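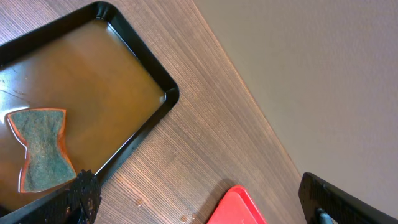

Page last changed: February

Sallerlow wrist camera and soft-object grasping kit

Hello, and welcome to the page for the Sallerlow kit. I'm Kazimiera Stępień and I look after the lending side of things, so if you've borrowed one (or you're thinking of it) then I'm the person who answers the emails. Most of you come here for the download links and the parts list, but I keep getting asked what we found out with it, so I've put that first.

Sallerlow started as a method for one annoying job, picking a sponge out of murky liquid. A sponge squashes, it drifts, and in a brown bath you can't see how far down the underneath goes. Edith Chambi and I wanted to know how much of that a robot could manage from the wrist camera alone, with no overhead view and no depth sensor. I was fairly sure it couldn't. Edith was fairly sure it could, and she has been very nice about it since!

The sponge we like best is the hourglass kind with a green scouring side. The pinched middle gives the gripper an obvious place to aim for, and the foam makes a thin orange-brown line all the way round the green, so the outline is easy to pick up even against muddy liquid. The black tray is harder work. Its rim is glossy and the liquid throws back a pale glare at one side, and our first model was dreadfully fond of glare. It would head straight for it.

What the method does

The arm comes in slowly over the tray and the model guesses the sponge's outline in every picture from the wrist. It only commits to a grasp when 2 guesses in a row agree on where the narrow part is. If they don't agree it waits, which lets the ripples settle, and then has another go. That's really all there is to it. The waiting was Edith's idea and it made far more difference than the bigger model I spent most of a winter training.

What we got

We ran 1000 attempts on the bench at Skirkthorpe. Without the waiting step the sponge came out and stayed in the gripper 694 times, and I'd have been happy to stop there. With the step switched on we did a second lot of the same size and the misses caused by glare very nearly went away. The ones left over are mostly sponges pressed flat against the tray wall, where a finger can't get in behind. We haven't fixed that. If you have, please write to me - I mean it.

A few things I'd want to know before borrowing one. It's slower than you'd like, as the wait is longest just when you're itching for it to get on. It also doesn't carry over well to clear water, oddly enough, where the model starts taking notice of the bottom of the tray. The folk at Prutlow retrained it for clear water with 25 of their own recordings and got on fine, so it isn't a big job.

What comes in the box

Wrist camera and bracket
One pair of black ribbed fingers (the Olszewski pattern, long version)
Cable, with the clips already on it
Black tray with a raised rim
A bag of hourglass sponges
Memory stick with the trained model and the recordings from both lots of attempts

You'll need your own arm and your own table. Ours is a dark brown wooden one with a strong grain, and the recordings are full of it, so a plain white bench may confuse things at first. Leave a few odds and ends lying about if you like - the training recordings have crumbs and bits of red plastic in them, and the model takes no notice.

Looking after it

Rinse the fingers after every session, especially between the ribs, and let them dry before they go back in the box. Wipe the camera window with a soft cloth. Please don't send the sponges back. Keep them, with my blessing.

Loans are for a month at a time and you can ask for a second month if no one is waiting. Put "Sallerlow loan" in the subject line and tell me which arm you've got, so I can send the right bracket.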